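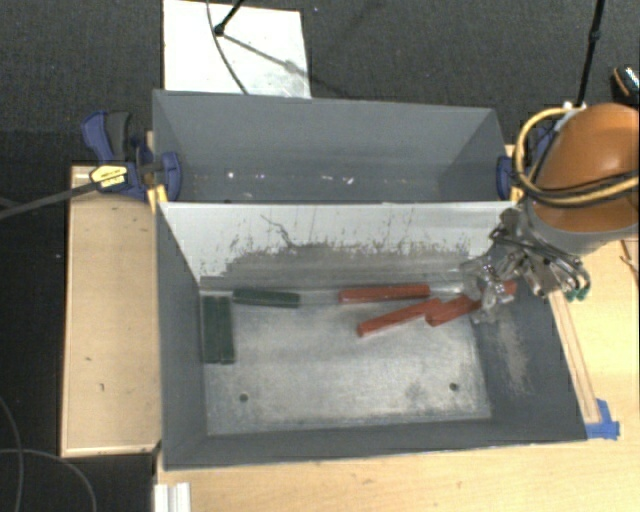
Changes to the Hovetti management team: your questions

Home | Shop | Orders and returns | For suppliers | Company news | Contact

Reading time: 7 minutes

Hovetti announced in May that Nhàn Giáp is taking over as managing director and that Hatice Ağca is joining in the new post of head of operations. Customers, marketplace sellers and suppliers have been writing in since then. The answers here cover what we are asked most often. Staff should use the longer version on the intranet, which also deals with reporting lines and leave approval.

THE APPOINTMENTS

Who is running Hovetti now?

Nhàn Giáp is managing director and has overall responsibility for the company. She was previously our commercial director, and before that she ran the buying team for home and kitchen. She has signed off the budget for the coming year and chairs the weekly trading meeting.

What does the head of operations do?

The post covers warehousing, delivery, returns and customer service. Until now these were split between two managers who reported to different directors. Hatice Ağca is responsible for all four. She comes to us from Drivow, the parcel carrier, where she managed regional depots.

Why was a new post created?

Returns and customer service had been working from separate systems. A customer could be told by one team that a refund had been approved while the other was still waiting for the parcel. Putting both under one person was the main recommendation of last year's internal review.

Has the previous managing director left?

He stepped down at the end of the handover and has no continuing role on the board. He remains a minority shareholder. Please don't write to his old address, as messages sent there are no longer forwarded.

Will there be further appointments?

One. We are recruiting a finance director, and the post is being covered from inside the finance team in the meantime. The name will be published on the company news page once a contract is signed. We won't comment on candidates before then.

Is Hovetti being sold?

No. The ownership of the company did not change with these appointments. We have not opened talks with a buyer.

FOR CUSTOMERS

Does any of this affect an order I have already placed?

No. Orders are handled as before, and the delivery date in your confirmation email still applies. If you paid by instalments, your payment dates and amounts are the same.

Are my Hovetti points safe?

Yes. Points keep their value and their expiry date. You still need 1,000 points before you can spend them, and they can be used on anything in the shop except gift cards and delivery charges.

I have heard the free delivery limit is changing. Is that right?

The limit stays at £40 for standard delivery to mainland addresses. It is worked out on the basket total after discounts. Items sold by a marketplace seller count towards the seller's own limit, which is shown on the product page.

What is happening to returns?

You can still send most items back, and the time you have to do it is printed on your dispatch note. Two things have changed. The returns form is now part of your account page, so you no longer have to print one, and refunds are issued when the parcel is scanned at the returns centre. Before, they were issued after inspection.

We still inspect what comes back. If something is missing or damaged, we will write to you before taking any further step.

I returned something under the old system and have heard nothing. What should I do?

Look under "Past returns" in your account first. Older returns were moved across in batches and some appear without a tracking number, although the refund status should be correct. If your return isn't listed, contact customer service with the order number and proof of posting. A photo of the receipt is enough.

Has the customer service phone line closed?

No, but the hours are different. Lines open at 8 am and close at 6 pm. Outside those times you can leave a message through the contact form. Live chat runs until 9 pm – the chat team can see orders and returns but can't change payment details.

Do I need to accept new terms and conditions?

Only the section on returns has been reworded. You'll be asked to accept it the next time you check out. Orders placed under the old wording stay under the old wording.

Is my personal data being passed to anyone new?

No new company receives customer data as a result of the appointments. Carriers continue to receive your name, address and, if you gave one, a mobile number. The privacy notice lists them.

FOR MARKETPLACE SELLERS

How many sellers does Hovetti work with?

There are 2,380 active seller accounts. An account counts as active if it has at least one item on sale and has passed the annual check.

Is commission going up?

Not during the current agreement. Commission rates are fixed until your renewal date, which you can find under "Agreement" in the seller portal. Any new rate has to be sent to you in writing before that date, and you are free to leave without a charge if you don't accept it.

Who is my contact now?

Your account manager is the same person as before unless you have had an email saying otherwise. Sellers of furniture and lighting have moved to a shared team and should use the team inbox shown in the portal. Messages sent to individual managers in those two categories may be answered more slowly.

When are sellers paid?

Payments still go out every two weeks. If a payment date falls on a bank holiday, the money is sent on the working day before. Refunds to customers are deducted from the next payment, and each one is listed on the statement with its order number.

What do the new return rules mean for us?

They apply to items that Hovetti stores and ships for you. If you ship your own goods, you can keep your own inspection step, but the refund must still be made within the legal limit. Sellers whose goods are stored with us can dispute a refund through the portal. Attach photographs of the item as it came back, and the warehouse record if you have asked for one.

Can I still use my own carrier?

Yes, provided it gives tracking numbers that our system can read. The list of accepted carriers is in the portal under "Dispatch". Drivow was on the list before Hatice Ağca joined us and remains on the same terms. She takes no part in decisions about carrier contracts with her former employer. Those are made by Nhàn Giáp.

FOR SUPPLIERS

Are existing purchase orders valid?

Yes. A purchase order signed by the previous managing director is binding on the company and doesn't need to be reissued. Please keep quoting the original number on invoices.

Who can sign new orders?

Buyers can sign up to their usual limit. Above that, orders need the signature of the managing director or, for warehouse equipment and packaging, the head of operations. If you get an order and aren't sure that it is genuine, ring the buying office on the number you already hold for us. Don't use a number given in the email itself.

Have your bank details or invoice address changed?

No. We have seen a few false emails that mention the new appointments and ask suppliers to confirm account details. We don't ask for these by email. Forward anything of the kind to the finance team and delete it.

Will the Gruneo and Lý ranges continue?

Both will. Gruneo garden storage has been extended for next season, with fewer colours. Lý tableware stays in the catalogue all year. The buying team has written to both suppliers with order volumes.

How do I offer a new product?

Use the supplier form on the website. The buying team reviews new products 4 times a year, and you will get a reply after the next review whether or not we want to go further. Please don't send samples until you are asked, as unrequested samples can't be returned.

FOR THE PRESS AND JOB APPLICANTS

Can I interview Nhàn Giáp?

Send your request to the press office with your deadline and the subjects you would like to cover. She is giving a small number of interviews to trade titles this summer. Portraits of her and of Hatice Ağca can be requested from the same address – please credit Hovetti when you use them.

Does Hovetti publish its results?

We are a private company and file annual accounts in the normal way. We don't publish quarterly figures, and we don't comment on estimates made by other people.

Are there job losses?

The reorganisation did not involve redundancies. The two managers whose teams were merged have both taken other posts in the company.

Where are vacancies listed?

On the careers page. Vacancies in the warehouse and in customer service are open to people without retail experience. We no longer accept applications by post.

My question isn't answered. Where can I send it?

Customers should use the contact form and choose "Company" from the list of subjects. Sellers and suppliers should write through the portal, where the message is attached to their account. We add to the page when the same question has come in several times.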